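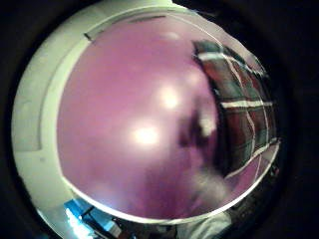
Equipment Budget Update: Laundry Cells for the Coming Year

Planning for next year's equipment is in full swing, and we are really excited about where the laundry project is headed! The first request on the list is hand-held gripper tools. We own six right now, and every one of them is booked most of the week, so groups have been trading slots by email and losing half a morning each time one needs a new fingertip.

The plan is to buy a second batch from Treria, which sold us the first set. We looked hard at the Adoseo model too. It has a nicer handle and a lighter trigger (everybody who tried it wanted to keep it), but its camera mount won't take our lenses, and new lenses for the whole lot would have used up most of the money. Treria quoted $638 per tool with the camera mount included. The older quote, from March, was $627, and we have asked whether they will honor it on a bigger order. Fingers crossed!

Next comes the part people forget to put in a budget: spares. Soft fingertips wear fast on appliance doors and thick cloth, and we have gone through more than 200 of them on laundry work alone. Please add fingertips, memory cards and wrist straps to your own group's request this time. Small orders sent in one by one cost us a lot in shipping last year, and a single combined order gets here sooner.

The arm itself is a bigger decision, and we would like to hear from you before we make it. Kovács has offered a reconditioned arm with a one-year service plan, delivery included. Skorkent will only lease, with the choice to buy at the end. The lease is easier on this year's budget and lets us swap to a longer arm if reaching to the back of a drum gives us trouble. Buying costs less over the full term. Either way, we need floor anchors and a dedicated power line, and those come out of the building budget, so that request has to go in early.

We are also setting money aside for washers and dryers. We want several door styles, with different rims, latches and hinge sides, and used machines are perfect for this. If you know of a laundromat closing or a dealer clearing out trade-ins, pass it along! Bags of old shirts and towels are welcome as well, the more mixed the better.

Group requests are due July 26, 2019. Use the same form as last year and put the shipping cost on its own line.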